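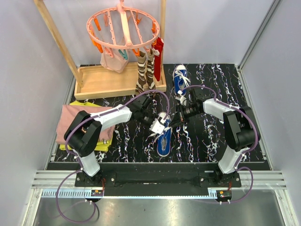 Unit 4: Laces, Lacing Patterns and Fit

Course notes, Footwear Care and Repair, Pickering campus
Prepared by Fletcher Mahuika
February 2024

4.1 Scope

This unit covers the lace as a replaceable part of a canvas or fabric sneaker: how it is built, how its length is chosen, how it is threaded and how it is tied. Sole bonding and toe repairs are dealt with in Unit 6. Boots with hooks or speed lacing are not covered in this course.

Students should have read the Unit 3 notes on uppers, as the terms vamp, quarter, tongue and facing are used without further definition.

4.2 Parts of the closure

Facing. The two strips of the upper that carry the eyelets. On a low sneaker the facings should lie close to parallel when the shoe is tied on the foot. If they splay at the top, the shoe is too low in volume for the wearer or the lower rows have been left slack.

Eyelet. A hole in the facing, either stitched, punched or lined with a metal ring. Check each ring with a fingertip before relacing. A burr on a ring will cut a new lace at the same point every time.

Aglet. The sheath at the end of the lace. Once it splits, the end frays and will not pass through the eyelet cleanly. A split aglet can be replaced with heat-shrink tube. Trim the lace square first.

Tongue loop. Where fitted, the lace passes through it at about mid-height and stops the tongue from drifting to the outside of the foot.

4.3 Lace types

Flat woven laces are the usual choice for casual sneakers. They spread the load across the tongue and hold a knot well, but they twist during threading and must be laid flat at each row.

Round laces run through eyelets with less friction. They tighten quickly and also loosen quickly, particularly if made from polyester with a hard finish.

Oval laces sit between the two. The Ladari sets in the supply cupboard are oval; the Rorkwood sets are flat cotton.

Cotton laces may shrink in a warm wash. Wash new cotton laces once before cutting them to length.

4.4 Preparing the shoe

Place the shoe on a dark mat with the sole down. White laces are hard to see against a pale benchtop, and a dropped aglet is harder again.

Remove the old lace fully. Do not pull it out from one end with the rows still tight, as this drags grit through the eyelets. Loosen from the top row to the bottom, then draw both ends free.

Lift the tongue and brush out the vamp. Work on one shoe of the pair at a time and leave the other laced until the first is finished. It serves as the reference for row count, crossing direction and starting side.

4.5 Criss-cross lacing

1. Pass the lace straight across the lowest pair of eyelets, with both ends going in from the outside.
2. Even up the ends. A difference of more than 2 cm at this stage will show in the bow.
3. Bring each end up from underneath, across the tongue and out through the opposite eyelet in the next row.
4. Keep the same side on top at every crossing. On the second shoe, reverse this so the pair is mirrored.
5. Flatten the lace at each row before starting the next.
6. Leave the rows open enough for the foot to enter. Final tension is set with the shoe on.

4.6 Tension

Tension is taken up from the toe end. Hold the finished row down with the thumb of one hand and draw the next row with the other. Pulling on the free ends alone tightens the top two rows and leaves the rest as they were.

4.7 The knot

The starting knot and the bow must be tied in opposite directions. If both are tied the same way the result is a granny knot, which sits along the shoe and works loose in walking. A correct bow lies across it.

In the Perkomo bench exercise each student ties and releases the same shoe 30 times, changing the direction of the starting knot at the halfway point. Record any slip on the sheet supplied.

4.8 Before next class

Bring one pair of lace-up sneakers and a spare set of laces. Measure the laces end to end, including aglets, and write the length on the inside cover of your workbook. The practical assessment for this unit is held in March.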